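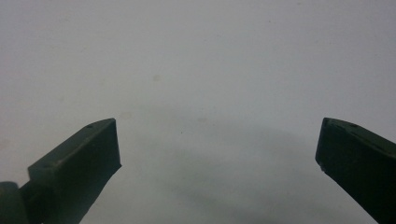
What does the job involve?

Washing, filling and repainting plain interior walls in rental apartments between tenants, plus light cleaning once the paint has dried.

Bandara Interiors is hiring 2 wall prep and paint workers for the Poria apartments. The complex has 143 units and we turn over nearly 19 of them a month. Most walls are done in the same off-white matte, so touch-ups have to blend in under daylight and under the hallway lights.

Duties
Wash down walls and ceilings with sugar soap
Fill nail holes and dents, sand flush, spot prime
Cut in and roll, one or two coats as marked on the unit sheet
Mask outlets, trim and door hardware
Leave the unit swept and the drop cloths folded in the cart

You need
Some paid painting or drywall experience. References from past employers are fine, we don't ask for certificates.
To be able to work from a stepladder and lift a full 5 gallon bucket
Your own work shoes. Rollers, brushes, poles and paint are supplied.

Hours are 7:30 to 4 with a half hour for lunch, paid. Overtime is offered in October when the student leases change over. Parking is in the lot behind Building C, ask for a pass on your first day.

You will report to Rizwan Minhas, who assigns the units each morning. New hires do a paid trial in one bedroom before we make an offer.

To apply, leave your name, phone number and a short list of past jobs with Iresha Dissanayake at the Poria leasing office, or mail it there. Applications close Aug 5, 2026.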